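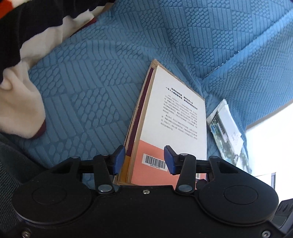 I have a theory that you can tell more about a person from the books that live on their bed than from the ones on their shelves, and I'm prepared to defend it in the comments.

Shelves are for visitors. Mine are arranged by colour along the hallway side (I know, I know) and include a very handsome set of Russian novels I've opened twice. The bed is where the real reading gets done, and in our house it's a permanent heap on the blue quilted cover, usually slid down to wherever the quilt has rucked up. I make the bed every morning. I put the books back on it every morning too, which my mother would have called defeating the purpose.

The one on top of the heap lately is a money book in Chinese, lying face down so you get the pink and white back cover with the blurb on it. The blurb promises, near enough, that investing creates wealth and managing your money changes your life, and that it's a pillow-side book anybody can understand and follow. A pillow-side book! I love that there's a word for it. English has "bedside reading", but that puts the thing on a table, at arm's length, next to the water glass. Beside the pillow is much closer to how I live.

So what is a personal finance book doing in bed, when every article on sleep tells you to keep worries out of the bedroom? I'd argue it's the only place for one. At my desk in the daytime I read about budgets the way I read the back of a cereal box. At 10 at night, with a pillow behind me and my slow, rusty Chinese making me take every sentence at walking pace, I take in a page and a half and I remember it. I've set up one automatic transfer because of that book. It's 42 dollars a fortnight, no great fortune, but the Flevow budgeting app I paid for two years running got me to do precisely nothing.

The decluttering crowd will not have this. I went to a home organizing talk at the Skinham library in May and the speaker wanted every surface cleared, bed first, with books limited to 20 per household. Twenty! I've got more than that in the bathroom cupboard. She said a pile of books on a bed was "a decision you haven't made yet". Well, I've made it. I decided to leave them there.

I'll grant her the corners. A hardcover on a quilt is a menace at 3 in the morning, and I have bruised a shin on a cookbook. Quilting is also rotten for stacks, all those little ridges and bumps, so everything leans and slithers and you wake up with a spine in your spine. My one rule now is big books at the bottom and nothing over 200 pages on my side of the mattress. The rule gets broken most weeks.

Anyway, I looked at a bed with built-in book slots at Gauthier last month, lovely thing, and it would have cost me $2,148 to move the pile 30 centimetres to the left. I went home and read another page and a half.

Shares 42 | Comments 3

plerkamano_reader
Team bed pile. I've got a dictionary in mine that has been there longer than the mattress.

tidybutkind
I was at that Skinham talk! She did say cookbooks were exempt, in fairness. Still wouldn't want one in bed.

quiltyascharged
Please take the books off before you shake the quilt out. I learned this with an atlas and a ceiling light.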